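Nundon Scalp and Hair Steamer: Set-Up Guide
Section 4. First Use at Home

Before you start

The box promises salon results in 9 minutes. Treat that as a slogan. Bravotano, who make the steamer, get to that number by leaving out the warm-up, the sectioning and the wait for the tank to cool. Set aside a whole evening for your first session, or a slow Sunday.

You will need the steamer, the hood, the measuring cup, clean water and a comb. A comb is not supplied. The "detangling accessory" sold separately is a comb at a higher price, and a wide-toothed one you own already will do the same work.

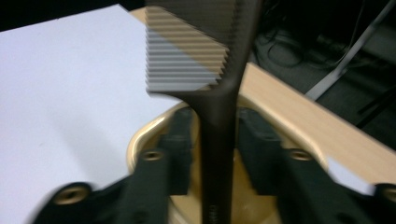 Wide-set teeth, long handle.

4.1 Filling the tank

1. Unplug the steamer. Check that the switch is at OFF.
2. Lift the lid and pour in water up to the lower line. The upper line is marked MAX, but a tank filled that high tends to spit.
3. Close the lid until it clicks. If it doesn't click, take it off and turn the gasket over.
4. Wipe the base before you plug it in.

Note: Use distilled water if your tap water is hard. The descaling tablets in the box are a trial pack. We have not seen them do anything that white vinegar doesn't.

CAUTION: Put no oils, perfumes or conditioner in the tank, whatever the recipe leaflet suggests. The leaflet was written for an older model with a separate scent tray.

4.2 Preparing the hair

1. Wash as usual and towel until the hair stops dripping.
2. Divide it into 2 sections, or more if it is thick.
3. Comb each section from the ends up. Start an inch or so above the tips and work toward the scalp in short passes.
4. Apply conditioner sparingly.

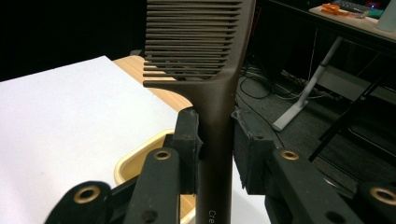

If a knot will not give, leave it and go back to it after steaming. Softer hair is easier to comb, and that much of the advertising we accept. The claim that steam "opens the cuticle and locks in repair" is another matter. The pamphlet cites a trial of 136 users, but it doesn't say who ran it or what the users were compared with.

4.3 Steaming

1. Plug in and select LOW. Ignore the TURBO setting on a first session.
2. Wait for a steady flow of steam before you sit down under the hood.
3. Hold the back of your hand under the hood for a few seconds. If it stings, wait.
4. Sit upright with the hood clear of your forehead and ears.
5. Stop when the timer sounds, or sooner if your scalp feels hot.

CAUTION: Steam burns. Keep children and pets out of the room. Never lift the tank lid during a session.

Note: The display counts sessions up to 1,501 and then starts again at zero. It has no bearing on when the gasket needs changing. Look at the gasket.

4.4 After the session

1. Switch off, unplug and let the tank cool with the lid shut.
2. Empty it. Water left standing will smell by morning.
3. Rinse the hair with cool water and comb it through once more.
4. Wash the comb in warm soapy water and lay it flat to dry, away from the heater.
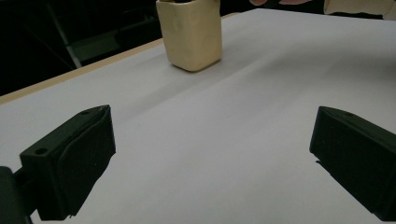 Hye-jin Yook: I followed 4.3 on LOW and my hair was easier to comb that night, but by the second day I couldn't tell any difference. Is it worth trying TURBO, or does that only empty the tank faster?

Reply from the editors: It mostly empties the tank faster. Stay on LOW and spend the extra time on step 3 of 4.2. For gasket sizes, go to Section 5.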